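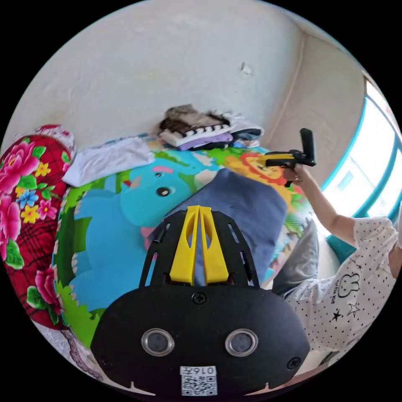
Section 4. Running the Folding Demonstration on an Open Day

Use this section when visitors will watch a Runwood gripper pair at work. Allow time in the morning to finish steps 1 to 3 before the doors open.

1. Charge both grippers overnight. Do not leave them on the charger during the visit.

2. Wipe the lenses with the dry cloth from the kit.

3. Write the number on each gripper's label in the visit log. Kheri Khaemba keeps the log at the Wisine desk.

CAUTION: Keep fingers clear of the jaws when the handle is squeezed. Small children may watch but should not hold a gripper.

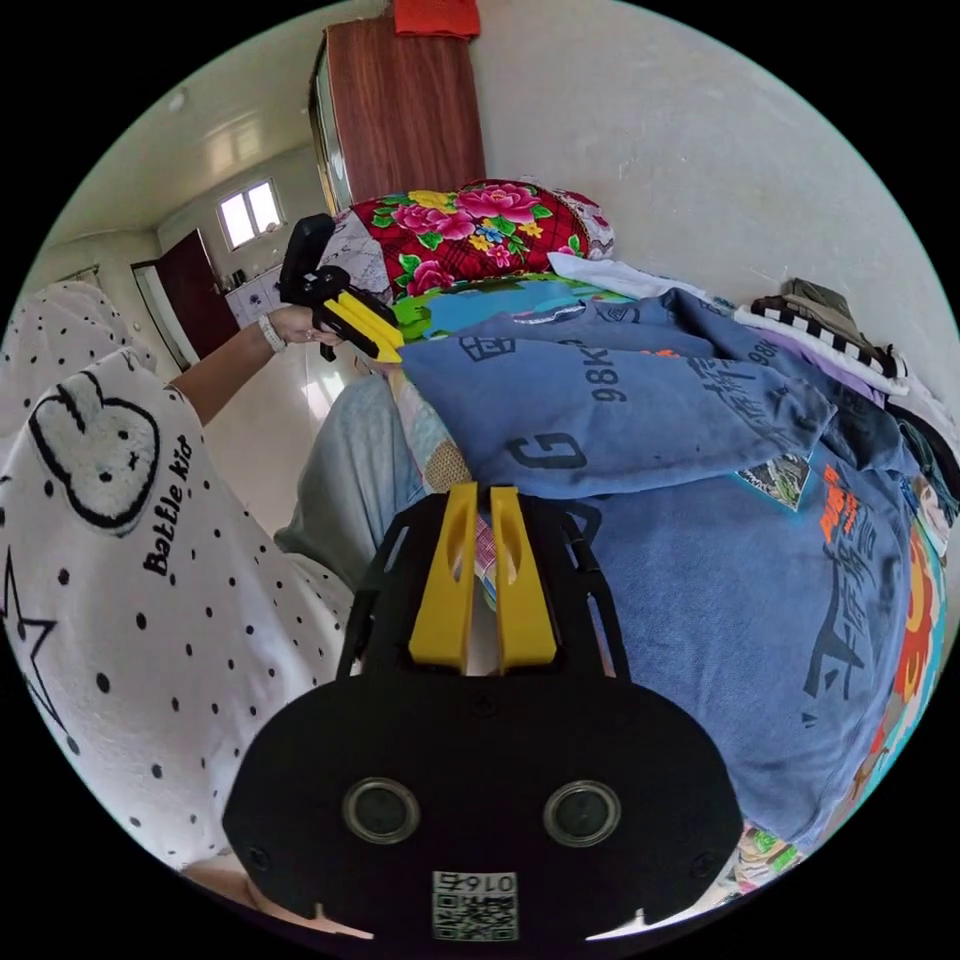 4. Choose the clothes for the demonstration. Two sizes are enough for a short visit. Soft T-shirts fold well, and large printing like the black "G" on the dusty-blue one lets people at the back see which way the shirt is turned. Put slippery fabrics aside.

5. Start recording, then fold at a steady pace. Stop after 151 folds or when the memory light turns amber - whichever comes first.

NOTE: The Flosov site has a storage limit of 3,000 recordings. Matúš Šindelář clears it in October.
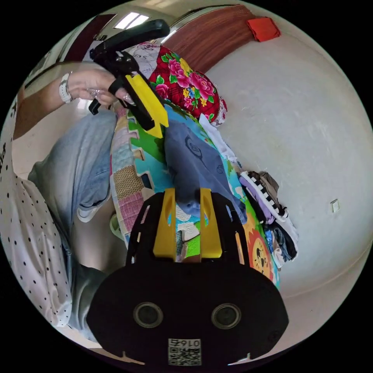 Can a visitor try the grippers during a recording?

Wait until the recording has been stopped and saved. Then hand over one gripper at a time and stay next to the visitor. Practice folds are not kept.

6. Switch off both grippers and return them to the Zelenák case, jaws closed. Enter the finish time in the log.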